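Cahier d'atelier – mardi, 14 h 10

Affaire Grurnesau, suite. Repris le chiffrage des dégâts sur la porte de service et le bardage, après l'intervention de police à la mauvaise adresse. Le devis de Jotberg donne 2 425 euros pour la menuiserie seule. Ma propre estimation, sans la peinture, arrive à 2 161. L'écart vient du dormant : Jotberg le remplace, je le répare. À trancher avec Mitra Dehghan avant l'envoi à l'avocat.

Essai de reprise du chambranle sur chute de sapin. Fente rebouchée à l'époxy, serrage 28 heures. Tient au tournevis, pas encore testé au choc.

Serrure : pêne tordu, gâche arrachée avec ses quatre vis. Gangadharan Sundaram pense à un bélier, je penche pour un pied-de-biche vu les marques côté paumelles – à revoir en lumière rasante.

L'assureur plafonne à 3 000 et renvoie le reste vers la commune, qui ne répond pas. Ada Gentile relance par recommandé. Ne rien jeter d'ici là, y compris les éclats du panneau bas (carton sous l'établi, étiquette Dzene).

Reste à faire : cotes du seuil, facture du vitrier, copie du procès-verbal pour Darius Bite. 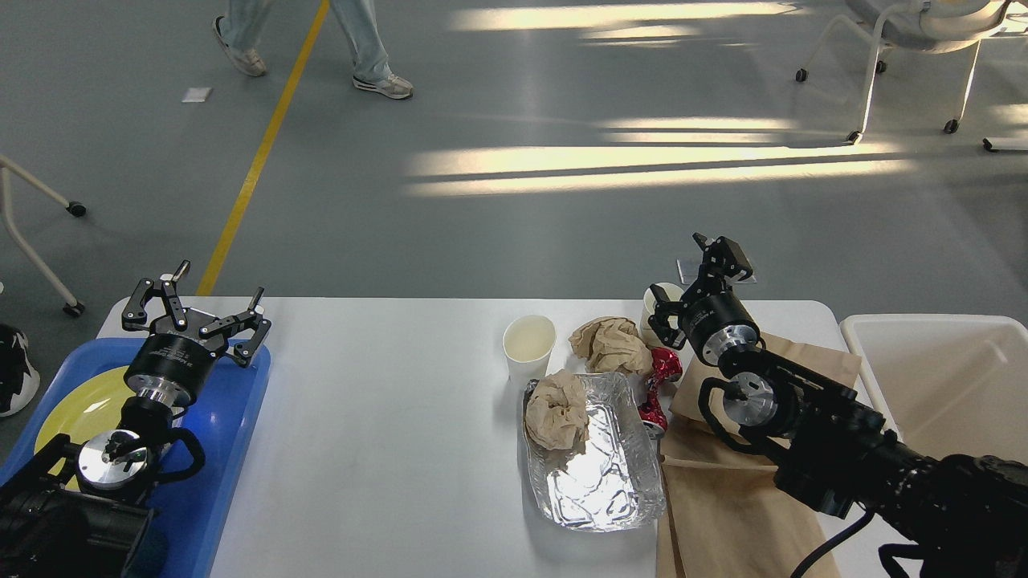
Table blanche, plateau bleu et assiette jaune à gauche.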